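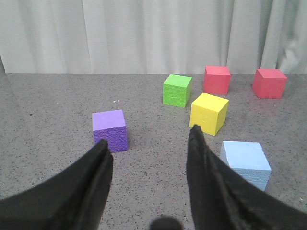
How a Robot Learns to Pick Up a Block

Hi! I help teach robots at a project called Navbridge, and people always ask me if I just type in "pick up the block." I wish! I teach it the way somebody taught you to tie your shoes - by showing it, again and again.

Each time I show the robot how to do something, we save it as one example. An example has two parts: what the robot's little wrist camera saw, and how the arm and fingers moved.
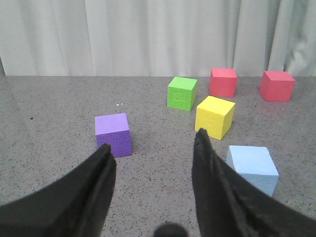 I steer the arm myself, and the computer remembers every move I make. Then I slide the blocks to new spots and go again. If the purple block always sat in the same place, the robot might learn the place and know nothing at all about blocks!

So far we have 2345 examples, and 600 of them are mine. (My thumbs were so sore!) Some are a bit wobbly. I keep a few of those, as long as I fixed my mistake along the way, and the really bad ones get tossed out. 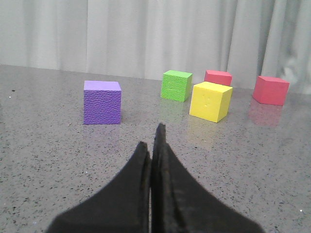 The robot's fingers, nearly closed, with blocks waiting farther back.

Next comes the learning part. A computer program looks through all the examples and hunts for patterns, like "when the block is over on the left, the arm goes left." It makes a guess, checks it against what I did, and changes itself a tiny bit. Then it does that over and over, for 9 hours, while I go home and eat noodles.

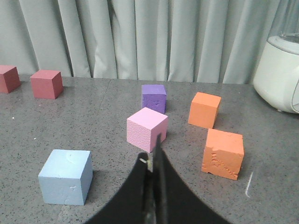
Try It Yourself

Grab a friend and some blocks. Your friend is the robot and has never seen a block before. No talking allowed! Show them how to pick up one color, then move everything and let them try. How many examples did they need?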